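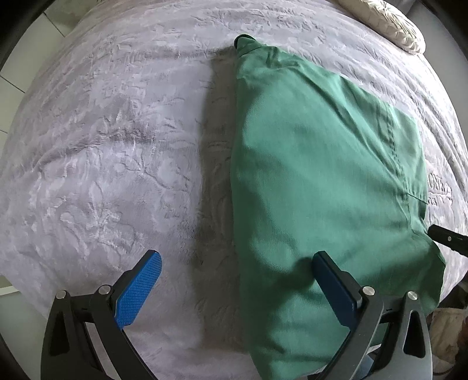 Progress report: good practice for collecting household handling data
Prepared for the Nostier fund by Iveta Jelínek, Kurnex
Covering the spring period, up to the end of May

Dear friends at Nostier,

Thank you for your patience with this one. I had hoped to get it to you before the Bruna group finished its second round of folding work, but it made more sense to wait and tell you how the rules held up with people using them in ordinary bedrooms on ordinary mornings. I think you will be pleased, mostly, and where you may not be pleased I have tried to say so plainly.

As you know, the grant pays for a written set of working rules for people who record household tasks with hand-held grippers, and for enough recording to find out whether the rules can be followed by someone who has read them once. The draft you saw in the winter ran to far too many pages (you were kind about it, but I could tell). The current one fits on both sides of a sheet, with a longer companion text for whoever runs a site.

Where we are with recording

We have 587 accepted recordings of laundry and bedding tasks, and more than 400 of those were made under the new rules from start to finish. The remainder were made under the winter draft and have been checked again against the new text, which took Bruna a good deal longer than any of us had planned. Clothes on a bed make up the larger part. We chose them early on and I am still glad of it, as heavy twill, soft knits and thick plush blankets all behave differently under the finger pads, and a rule that works for one can be quite useless for another.

What changed in the rules

The grip rule has been rewritten. It used to say "grasp the garment firmly," and every collector understood that in their own way. It now says to bring both fingers down to the fabric, close until the cloth gathers between the pads, and wait a moment before lifting. If the bedding underneath has been caught as well, open and start again, and keep the failed attempt in the recording with a mark on it. Charvát, our partner for the review work, argued hard for keeping those failed attempts and I have come around completely.

The privacy rule is the one that has grown the most. Bedrooms are personal places, and we ask collectors to walk through the room with the householder before anything is switched on, to put away letters, photographs, medicine and anything with a name on it, and to agree on which parts of the room may be seen. The householder may ask for any recording to be deleted, without giving a reason, and the site has 3 working days to do it. So far two people have asked, and both requests were met within the same afternoon.

We have also added a short rule on hands and wrists. Collectors were going on far too long without a break, out of sheer keenness, and two of them told us about sore thumbs. There is now a fixed rest after each set, and the site lead is the one who calls it, so that no one has to feel awkward about asking.

What has not gone so well

Labeling garments is still a muddle. Two reviewers will look at the same folded piece of green cotton, and one will write "shirt" and the other "work trousers," and from a close view I could not always tell you who is right. The rule now allows "garment, type unclear," and asks reviewers to use it freely. Some of them feel that it looks like giving up. I would much sooner have an unclear label than a wrong one, and I have said so in the companion text, perhaps more than once.

We also fell behind on the written consent forms in other languages. The wording is finished, but the translations are not back yet, and until they are we are only working in homes where the existing form can be read comfortably by everyone who lives there.

Spending and next steps

Spending is on plan, apart from the extra review hours at Bruna, which I have covered out of the travel line with your office's agreement. Over the summer we will record another 100 tasks with collectors who have never met us and have only the sheet to go on. Charvát will review those without any help from me, and I have promised to stay out of the room.

I would welcome your comments on the privacy section in particular, and I am happy to send the companion text to anyone on your side who would like to read it.

With warm thanks,
Iveta Jelínek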